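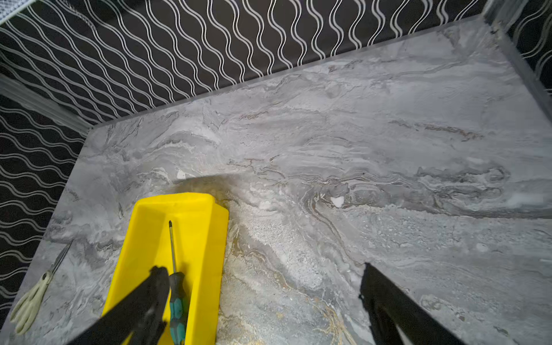 Le bac jaune et le tournevis, côté pince.

Bon, on me demande souvent combien il faut prévoir pour s'équiper d'un petit poste robotisé à l'atelier. Ma réponse a changé depuis janvier ! J'étais partie sur 2 000 euros tout compris, fière de mon tableau, et j'ai fini à 2 180 sans avoir fait la moindre folie. Le devis de chez Dillier pour les bras était pourtant clair (1 412 euros, port compris). C'est tout le reste qui m'a mangée : la visserie, les câbles, les équerres, les bouts de profilé qu'on recommande parce qu'on a mesuré trop court.

Mon premier conseil, donc : faites deux colonnes, une pour la machine, une pour ce qui la tient et ce qui l'entoure. Ikechukwu Aliyu, qui m'a prêté son vieux classeur de devis, ajoute une troisième colonne « bricoles » et la remplit d'avance au crayon. J'ai ri, puis j'ai copié.
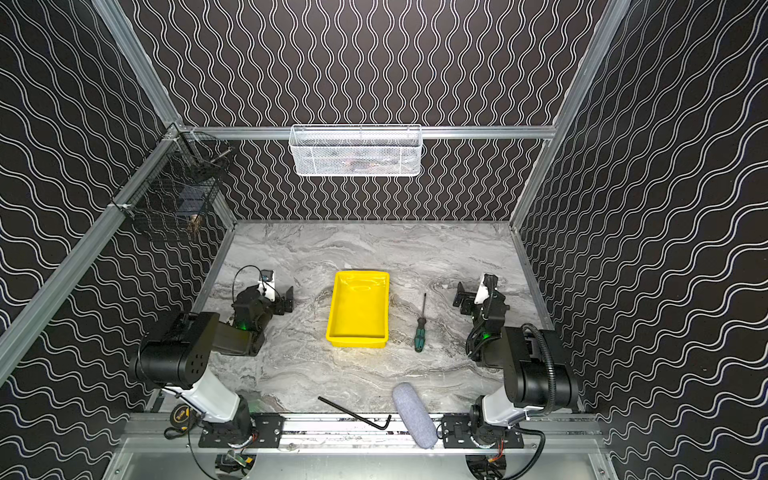 Le rangement, je l'avais carrément oublié dans mon budget. Or un plan de travail partagé avec deux bras, ça se remplit vite, et chaque outil posé là mange de la place utile. Les paniers grillagés accrochés à la structure alu, le blanc au fond et le noir à gauche, ne prennent rien sur le plateau, alors comptez-les dès le départ, avec leurs fixations. Pareil pour un bac peu profond : prenez-le d'une couleur qui tranche avec le plateau, le jaune sur du marbré gris se repère du premier coup d'œil.

Autre astuce, avant de commander quoi que ce soit, dessinez l'encombrement au sol à la craie, bras tendus. Chez Masilela on m'a repris une platine trop large, mais j'ai payé le retour...

Et gardez un peu de sous pour les consommables ! Les colliers de serrage, je les prends par sachets de 5 chez Climau, et j'en manque toujours le soir vers 19 h, quand c'est fermé.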